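Turthorpe Workshop, Wet Bench
Notebook 13 – Infusions and Vessels
25th July

Purpose of entry. To record the state of the steeping trial carried over from the previous notebook, and to set out the arrangement of vessels to be used for tasting and weighing. Colleagues taking over the bench are asked to read this entry together with the March entries on the Skuvville stock, as the labeling of bottles was changed between the two.

Material. The dried slices are from the second Arancibia parcel, stored in the sealed drawer. The parcel was opened once for weighing and closed again. No sorting by size was carried out. The first parcel was noticeably dustier and left a sediment that took several days to settle; it has been set aside and should not be mixed with the present lot.

Liquid. Neutral base, 200 ml, taken from the large container under the bench. The base was not warmed. The earlier practice of warming it first has been dropped for this series, as it made comparison with the Skuvville results difficult.

Bottle. Clear glass, plain, with a narrow neck. The wider jars were considered and rejected on the ground that they are needed for the Runum order. The narrow neck makes filling slow, and the slices should be fed in a few at a time. Anyone who finds a piece lodged in the neck should use the long glass rod and not a metal one.
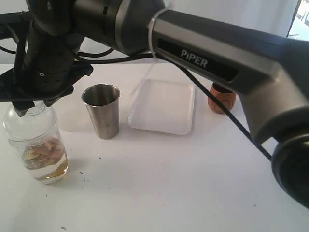 Trial bottle on the white table. Liquid pale amber, pieces submerged.

Color is to be judged against the white tabletop and under the ceiling lights only. Readings taken at the window have proved unreliable, and two entries in the previous notebook have been struck out for that reason. The present reading is entered as "pale amber", the second step on our own card. The level stands in the bottom third of the bottle, and no topping up is to be done during the trial, even if the level should drop.

The table is to be wiped before any weighing. Fragments of dried material travel further than one expects, and a few specks remained on the surface today. They were not collected and have not been deducted from the weight of the lot.

Weights. Slices as taken from the drawer: 31 g. Tumbler, empty: 167 g. The wooden cup was not weighed. Its weight changes with the humidity of the room, and a figure entered today would be of little use next month. It remains in the series for tasting only. 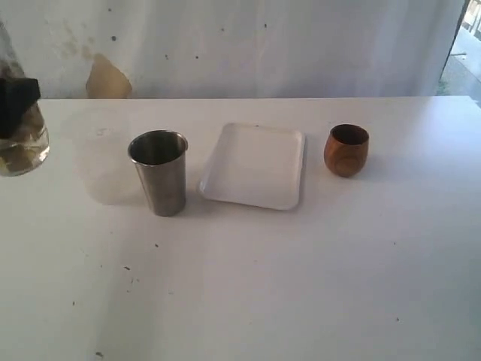 The choice of tasting vessels has been under discussion for some time, and the position reached is as follows. Glass is excluded, as tasters are influenced by the color of the liquid. Ceramic was tried and gave no clear difference from steel. The comparison is therefore limited to steel and wood, with the shallow white tray set between the tumbler and the cup to receive strained pieces. The tumbler is a good deal taller than the cup, and pouring to the rim in each would give very unequal portions. Portions are to be measured beforehand, with the same amount going into each vessel. The dark interior of the wooden cup also makes the level hard to judge by eye – a further reason to measure.

Care of the wooden cup. Rinse in plain water, no detergent, and dry upside down on a cloth. It is not to be left standing with liquid in it overnight. The steel tumbler may go through the ordinary wash.

Outstanding:
Strainer with the finer mesh still on loan to the Runum bench. To be requested back.
Labels for the second Arancibia parcel to be rewritten in pencil.
Color card to be copied, the present one being stained at the lower steps.
First tasting to be entered on the next page, steel before wood, with water between.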